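Filed under: Stories > Short Fiction

The Boyer Street Bathroom

I fell in love with the house on Boyer Street because of the river, and I bought it in spite of the bathroom. The bathroom was pink. I mean all of it, the tub and the sink and the tile up to my chin, and the carpet too (yes, carpet!), which had gone the color of old salmon near the door.

The river, though! You could hear it from every room. It ran behind the back fence and under the Humetti bridge, and in October, when I moved in with nine boxes and a lamp, it was so low that you could walk out on the stones and stand in the middle like a heron. I did that the first evening, in my good shoes. I stood there and yelled my own name at the bridge and the bridge yelled it back.

I had come from Allside, where I'd lived for 26 years in an apartment over a dry cleaner. Everything I owned smelled faintly of steam. My sister said I would be lonely by Thanksgiving and home by New Year's, and she kept my spare key on her own ring to prove it. But I wasn't lonely. I was so busy! There were leaves to rake and a woodstove to learn, and a gray cat who walked in one morning through the cellar and sat down on the stairs as if I were the one who needed to explain myself.

In December the river came up. It came up brown and fast, with whole branches turning over in it, and for two nights I slept in my clothes with a flashlight under the pillow. I had never been so scared or so awake. On the third morning I opened the back door and the water was right there, three steps down, shining, and a duck was going by where the vegetable bed used to be. I laughed until I had to hold on to the railing. Then I went in and made pancakes, a big stack, and gave one to the cat.

The water never got into the house proper, but it got under it, and the bathroom floor went soft. I put my heel through the carpet on my way to brush my teeth. There was a hole the size of a saucer, and cold air coming up, and that grand rushing sound, louder than I'd ever heard it. I got down on my hands and knees and listened for a good long while before I called anyone.

So the pink had to go. The man from Jorberg Brothers came with a crowbar and a thermos and asked me what I wanted in its place. I had no idea. I had spent my whole life with other people's bathrooms. I told him I wanted it to feel like the stones in October, and bless him, he wrote that down. We settled on white for the fixtures and a light floor laid in a herringbone, which he said was a fish bone, and I said well then, of course.

White fixtures, fish-bone floor:

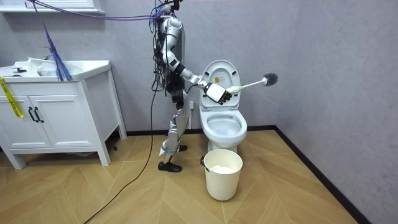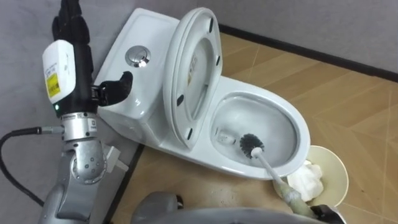 I kept one pink tile. It sits on the kitchen windowsill, and the cat has knocked it into the sink more than once without putting a chip in it. I'm glad. Somebody picked that color out with a full heart, years before me, and probably stood back with her hands on her hips and thought it was the prettiest room in the county.

My sister drove up on 27th January, with snow on the roof of her car and a bag of oranges. She looked at the river and the woodstove and the cat. She wanted to see the hole, and was put out that I'd had it fixed. After supper we put on every sweater I owned and went down to the fence, and I told her to yell her name at the bridge.

She said she was a grown woman and she would do no such thing.

I waited. The river went along under its edges of ice, talking and talking. Then she cupped her mittens around her mouth and let go with it, our whole last name and all, so loud that a light came on across the water, and she grabbed my arm and said, "Again! Wait, let me do it again."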